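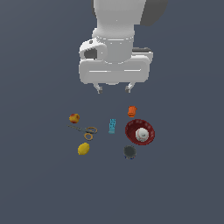 Kári Lund and the practice arm

Last updated: 2021-04-12

I caught Kári Lund on his lunch break at Vullgate, the returns warehouse in Gullemcombe where he's sorted mixed bins for nine years. Since February he's also been checking the robot's homework, which he does on a screen, in a simulator (he loves it, by the way!).

"They give it fruit, scissors, a bowl with a baseball in it," he told me. "I look at that and think, sure, that's a Tuesday bin."

Does he worry? A bit. The Dostolberg site sorts 1,420 items a shift and he'd like to know who's doing the sorting there next year. "My hands are happy about it, my wrists especially. My wallet wants it in writing."

What's changed most is who gets asked. The engineers at Stüber call him now when a grasp looks wrong – scissors, usually. "You go for the handles. I've told them that a lot."

Then his break was over and he went back to bay 605, still talking about lemons.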